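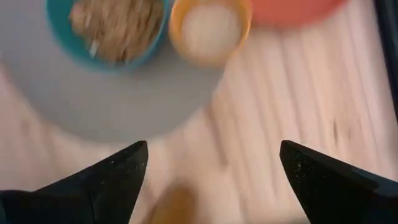

Table with the gray round and the bowls, sorry it's blurry

Setting out the table: do you really need a mat under the bowls?

stolgate_kitchen wrote:
Pale wood top, oiled, bought secondhand in April. My sister says every bowl has to sit on something or I'll have white rings by summer. I put the big gray round down at one end and that takes up a good chunk of the table before any food comes out. The teal bowl is on it in the picture. Is this a real problem, or is it something people repeat because their mothers said it?

dullik13 wrote:
Real problem for hot dishes. For a cereal bowl at room temperature, no. I ate off bare wood for 5 years and the only mark on it came from a candle.

Aurelia Eder wrote:
Depends what's on the wood, and "oiled" can mean a lot of things. Did the seller say which oil? If it was one wipe of something from the grocery store the night before the pickup, I would not trust it with a wet bowl.

stolgate_kitchen wrote:
He said Kustodwood. No can, no receipt. So I have his word.

Aurelia Eder wrote:
Then you have nothing. Put a few drops of water on the underside edge, leave them for ten minutes and look. If the wood goes dark, the finish is thin.

oberholzer_fan wrote:
The underside? Half the time they never finish the underside. That test tells you about the underside.

Aurelia Eder wrote:
Fair. Top corner, then, where a plant can go on it if it marks.

Estíbaliz Llorente wrote:
I'm with the sister. I refinish tables for a living and most of the rings I get paid to take out are from bowls and glasses. A thick-rimmed bowl like that teal one often comes with a rough unglazed foot too. Turn it over and run your thumb around it. If it drags on your skin it will scratch soft wood every time a kid pulls it closer.

dullik13 wrote:
With respect, you only see the tables that got wrecked. The ones that were fine never come to your shop.

Estíbaliz Llorente wrote:
I have one at home too, you know. It has felt dots under everything.

oberholzer_fan wrote:
Felt dots on a bowl that goes in the sink? They last 2 washes. I paid for a pack of 100 and most of them ended up in the drain strainer.

stolgate_kitchen wrote:
OK, checked the teal one. It drags a little. I did the water thing on the corner and I can't tell if it went dark or if I'm staring at the grain. This wood has long streaks in it anyway.

Aurelia Eder wrote:
Let it dry overnight and look in daylight. And skip the gray round for dinner if it's in the way, a folded dish towel does the same job.

dullik13 wrote:
Or eat off the table. It's a table.

stolgate_kitchen wrote:
Looking again at 5 tomorrow when the sun hits that end. Mat stays until then.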